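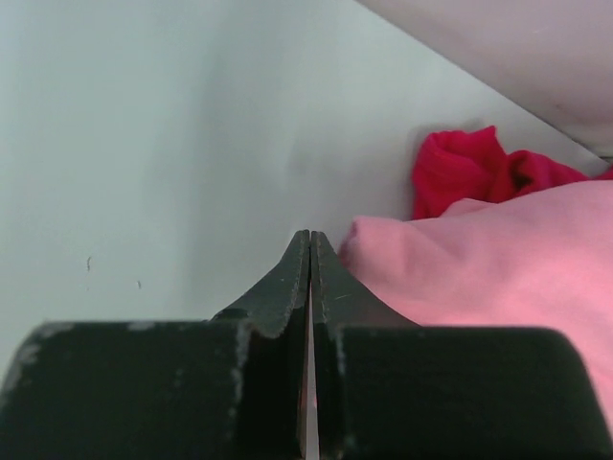

Cahier d'atelier, mars
Noté par Wulan Sinaga

Suite du rangement. J'ai repris où Nabila s'est arrêtée, c'est-à-dire à la deuxième étagère. La liste qu'elle a laissée sur le clou était claire, sauf pour les équerres, que j'ai cherchées longtemps sous « mesure » et qui étaient sous « traçage ». Je propose de garder traçage, le mot est plus exact.

Les bacs Pemia sont arrivés le matin. Nous avons commandé 48, j'en ai déballé 42. Le bon de livraison dit 48 aussi, donc il faut écrire au fournisseur. J'ai mis le bon dans la chemise bleue avec une note. Les bacs sont un peu plus profonds que les anciens et ils dépassent du bord de l'étagère de 14 mm. Ce n'est pas grave pour les étagères hautes, mais en bas on les accroche avec la jambe quand on passe avec le chariot. J'ai donc inversé : les anciens en bas, les nouveaux en haut. Ceux qui sont lourds (vis à bois, écrous de 8 et plus) restent en bas de toute façon.

Pour les étiquettes j'ai essayé d'abord le papier avec du ruban transparent. Ça tient mal sur le plastique des Pemia, il y a comme un grain. Avec les étiquettes Clomari c'est mieux, à condition de passer un chiffon avec de l'alcool avant et d'attendre que ce soit bien sec. J'ai écrit au feutre fin, en majuscules. Intan m'a fait remarquer que mes 1 ressemblent à des 7. Corrigé sur les bacs de rondelles, pas encore sur les autres.

L'établi Forsberg : le pied arrière droit bouge toujours. J'ai resserré le boulon, il a repris du jeu après une heure de travail au rabot. Je pense que le filetage est fatigué. À démonter quand l'établi sera vide, il faut être deux pour le coucher. En attendant, une cale de hêtre est glissée sous le pied — s'il vous plaît, ne la prenez pas pour autre chose, elle est marquée d'une croix.

Le tiroir du milieu. Il contenait, en vrac : des forets, des embouts, une clé pour la fenêtre, des élastiques devenus durs, les mèches plates que Azlan réclamait depuis l'hiver. J'ai jeté les élastiques. Les forets sont triés par diamètre dans leur coffret, il manque le 5 et le 6,5. Les deux forets émoussés sont dans le bocal « à affûter ». La clé de la fenêtre est pendue à côté de la fenêtre.

J'ai hésité pour les chutes. Nous gardons trop de petites pièces, et quand on a besoin d'un morceau on va quand même couper dans une planche neuve. Règle d'essai jusqu'à la fin du mois : moins long qu'une main, on jette dans le sac ; plus long, on garde debout dans la caisse, bois dur à gauche, bois tendre à droite. Le contreplaqué va à plat derrière la porte comme avant.

Balayé sous l'établi et derrière le compresseur. Purgé le compresseur aussi, il y avait plus d'eau que je ne pensais. Peut-être le faire à chaque fermeture.

Reste à faire :
écrire pour les bacs manquants
refaire les 1 sur les étiquettes
troisième étagère (peintures, colles, vérifier les dates des colles)
commander forets 5 et 6,5
rendre la grande serre-joint de l'atelier Stavden, elle est à eux

Commentaires

Azlan Subramaniam
Merci pour les mèches plates ! Je les croyais perdues. Pour le pied de l'établi, j'ai peut-être un insert fileté de la bonne taille, je regarde à la maison.

Nabila Latuheru
D'accord pour traçage. Les colles, j'ai commencé : deux tubes sont à jeter, je les ai mis à part sur le rebord. Et on dit « le » serre-joint :)

Wulan Yeoh
Une main de qui, pour les chutes ? La mienne est petite. Mettons 15 cm.

Cahier partagé de l'atelier. Pour toute correction, écrire à Intan Sutanto. Retour en haut de page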